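Children's Reading Corner and Book Table: Safety Checklist with Comments

Mishra Reading Rooms, winter walk-through, December

Filed under: Furniture and Shelving / Books and Loan Stock / Floors and Lighting

Thank you for opening this up and reading past the title, which I know is more than some of our checklists get. I have kept the same order as last winter so the two can be laid side by side, and I have put my comments under each item instead of saving them for the end, where they tend to get skipped. Items are marked OK, WATCH or FIX. A WATCH means it can wait until spring but I would love for someone to keep an eye on it. A FIX means please do it before the corner opens again after the break.

Building: Muvovbridge branch, ground floor
Loan stock on the children's list: 2,845
Of those, picture books and board books: 1,477
Walk-through started: 8:15 a.m., before opening

SECTION A. FLOORS AND WALKWAYS

A1. Rug lies flat, no curled corners. FIX
The corner closest to the coat hooks has started to lift again. We taped it in the fall and the tape did well for a while, bless it, but toddlers are very thorough people. I would like proper rug grippers this time, the kind that go the full width.

A2. Walkway from door to book bins is clear and wide enough for a double stroller. OK
I rolled our own stroller through twice, once straight and once at the angle people really come in at, with a diaper bag hanging off the side. No trouble either time.

A3. No trip hazards from lamp or heater cords. WATCH
The reading lamp cord runs along the baseboard and is clipped down, but one clip has gone brittle. It still holds. I would replace it when we next have the clips out.

A4. Spill supplies stocked. OK
Paper towels, a spray bottle and the yellow sign are all in the low cupboard. Thank you to whoever tidied in there, it was a pleasure to open.

SECTION B. SHELVES AND BINS

B1. Tall shelving anchored to the wall. OK
Both Suvus units were checked at the top brackets and the screws are snug. Please remember that the heavy atlases belong on the bottom shelf. They had crept up to the third one again and I moved them back down.

B2. Front-facing bins free of splinters and sharp edges. FIX
The middle bin has a rough patch on the inside lip, right where a small hand goes in to flip through the covers. I sanded it a little with the block from the drawer and it is better, but it needs a proper sanding and a coat of the water-based varnish.

B3. Bins not overfilled. WATCH
This is my yearly speech, so forgive me. A bin packed tight looks wonderfully generous, but a child pulls one book and four come out after it, usually corner first and onto a foot. Leave enough slack that you can tip the front book forward with one finger.

B4. Step stool has all its rubber feet. OK
All present. The tread on the top step is wearing smooth, so I have put it on the list for next year's budget.

SECTION C. TABLETOPS AND BOOKS LEFT OUT

C1. Table edges and corners checked by hand. OK
I go around with my bare palm, slowly, because my eyes miss things that my palm does not. The low table by the window had one staple standing proud underneath and I took it out with pliers.

C2. Tabletops stable when leaned on. WATCH
The round table rocks a little if you lean on the side by the radiator. A felt pad under one foot would cure it. I had none with me and I did try folding a bookmark, which helped for as long as I stood there.

C3. Books lie fully on the table, nothing hanging over.

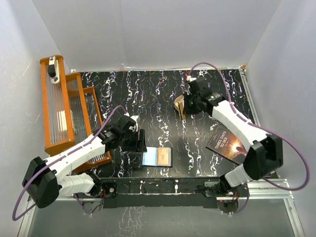
Thin picture books are the ones I worry about most on any hard, smooth surface, and they are also the ones that get left out the most. A thick storybook stays where it is put. A slim one gets nudged along by an elbow until half of it is in the air, and then it is on the floor with a bent corner, waiting for someone in socks. The little orange-tan one with the bright blue strip down its left side is lying the way I like to see them: flat, face up, nearly square with the front of the table, and with a color you can pick out from across the room against a black top. That last part matters more than you might think. A dark cover on a dark table is very easy to set a mug on. So when you are choosing which books to leave out for browsing, do lean toward the bright ones, and keep the navy and forest green covers standing up in the bins. I marked our own tables OK on this item, with one small reminder to close books before walking away from them.

C4. Tabletops wiped and free of sticky residue. FIX
The craft table has old glue on it in a ring the size of a yogurt lid. Books laid on that spot pick it up on the back cover and then stick to their neighbors in the bin. Warm water and a plastic scraper, please, and no metal blades, as the finish is soft.

C5. Patterned or busy tabletops checked for small items. WATCH
Anyone who has lost a pushpin on a speckled counter will understand why I added this one. A swirl or a streak in the surface is lovely to look at and very good at hiding staples, paper clips and the backs of earrings. Wipe with a light-colored cloth and look at the cloth afterward.

SECTION D. CONDITION OF THE BOOKS THEMSELVES

D1. Board book corners intact, no peeling layers. FIX
I pulled a small stack where the cardboard has begun to separate. These can come off in damp flakes in a baby's mouth, so they should go straight to the repair box and stay there until they have been looked at. I know some are great favorites. The bear one has been with us a very long time and I was sorry to carry it over.

D2. No exposed staples in stapled picture books. WATCH
Open to the center spread and run a thumbnail down the fold. Two had a staple leg lifting and I pressed both flat with the back of a spoon. If it lifts a second time, take the staple out and sew the fold with three stitches. The Mustix repair kit in the workroom has waxed thread and a blunt needle.

D3. Sound books and light-up books: battery doors screwed shut. FIX
One door was closed with clear tape. Please do not do this, even for an afternoon. If the screw is missing, the book comes off the floor until we find another, and the battery comes out and goes in the locked drawer.

D4. Pages free of mold or musty smell. OK
I stuck my nose in a good many of them and all I got was crayon and somebody's banana.

SECTION E. LIGHT AND AIR

E1. Reading lamp shade clear of the bulb. OK
Good gap all the way around. The switch is a touch stiff for small fingers, and I would be happy for it to stay that way.

E2. Radiator cover secure, no books resting on top. WATCH
The cover is secure. There were magazines on it. They have gone back to the rack, and I have asked the front desk to glance over at closing time.

E3. Window latch works and blind cords are tied up high. FIX
The latch is fine. The cord on the left blind has slipped off its cleat and hangs down to where a child could reach it. I looped it back up before I left, but the cleat is loose in the plaster and wants a new anchor. Of everything on this list, please do this one first.

REPAIRS BEFORE REOPENING

E3 blind cord cleat
D3 battery door screw
D1 board books to repair box (done, box is labeled)
A1 rug grippers
B2 sand and varnish middle bin
C4 glue on craft table

Initial each line as it gets done and leave the sheet in the blue folder. If you run short of felt pads or cord clips, there should be a bag of each in the workroom, behind the laminator. Walk-through finished 10:40 a.m.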